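**Gollex Lead kit**, remote teaching for two-armed robots. Page updated Sunday, April 21, 2024

Wear the gloves, do the job, robot copies you live. Every session saves as a demo you can replay or train on. Works over your own network or ours (Dremside relay, extra monthly fee).

In the box:

- 2 gloves, left and right, sizes S to XL
- headset with spare face pad
- foot pedal (pause / resume)
- base station, power supply, 3000 mm cable

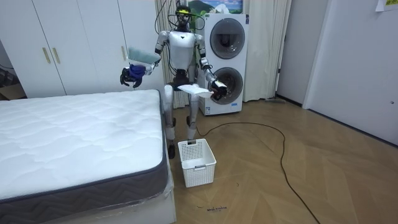

Cloth is what most buyers ask about, so the gloves got a rework in March. Finger and thumb now track seperately, which helps with thin stuff like sheets and napkins. You can pinch a flat white cloth by the corner at waist height with one hand while the other keeps its grip on a crumpled blue one up at the shoulder. Arms don't have to mirror each other. Pedal freezes both, so put it where your foot can find it.

Storage: about 147 demos on the base station before you need to offload. Plug in any USB drive, hit Export. Names can be changed after.

Hands not included. Tested with Guvano and Tahiri hands, others need a mapping file, write us first and we'll tell you if we have it. Wash glove liners cold, no dryer. Do NOT wash the gloves themselfs.

Spare liners and pedals ship same week. Headsets slower right now, ask before ordering.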